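Home | Benches | Boards and Blocks | Recording | Spares | Contact

Stunard Tabletop Kit for Recording Pushing Tasks

We started making the Stunard kit at Rodlow because we were forever rebuilding our own table, and after a while people who visited began asking if they could take one home with them. It's meant for teams who are collecting demonstrations for a learning system and would like Monday's recordings to match Friday's, which is harder than it sounds when your board has crept along the bench a little every day!

The heart of it is a flat maple board and a set of coloured shape blocks (stars, hearts, cylinders and a few others), along with a plain rod finger for your arm. One finger and no grasping, so all the arm can do is nudge. We're very fond of that. It keeps the operator's job simple to explain, and a new person can be recording useful pushes before their tea has gone cold.
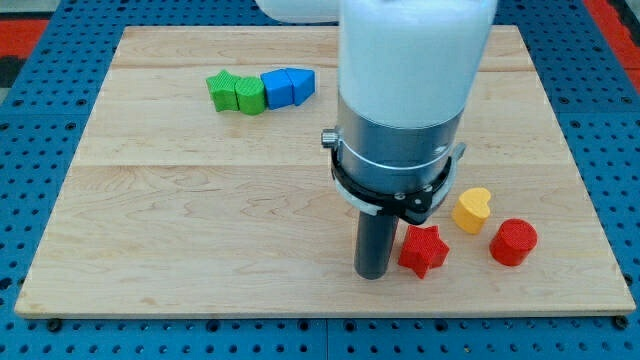
Sorting by colour is the task most of our customers begin with, and we'd gently suggest you do the same. Let the operator pick which block goes first, and please don't throw away the clumsy runs. Mpho Cele, who wrote our recording guide, likes to keep a push that drifts off and gets put right again, and we've come round to her way of thinking. Scatter the blocks by hand between runs, and write down the instruction in the operator's own words while it's fresh.

The guide comes printed and has 88 starting layouts, with more than 90 suggested instructions to go with them. Replacement blocks are sold singly. The standard kit is £166, and the clamp for the finger is extra, as arms vary so much. Do write to us with your make and model before ordering and we'll look it out for you.

Comments

Stavros Raptis: Does the finger come in a longer version? Ours is a tall mount.

Nusrat Herath: We've had 2 kits since February and the blocks are holding up nicely. The layouts saved us a lot of arguing.

Manolis Kouris: Would love a bigger board one day, please.

Related items
Galanis Bench Light
Stinside Foot Pedal for Start and Stop
Spare Shape Blocks, Single
Printed Recording Guide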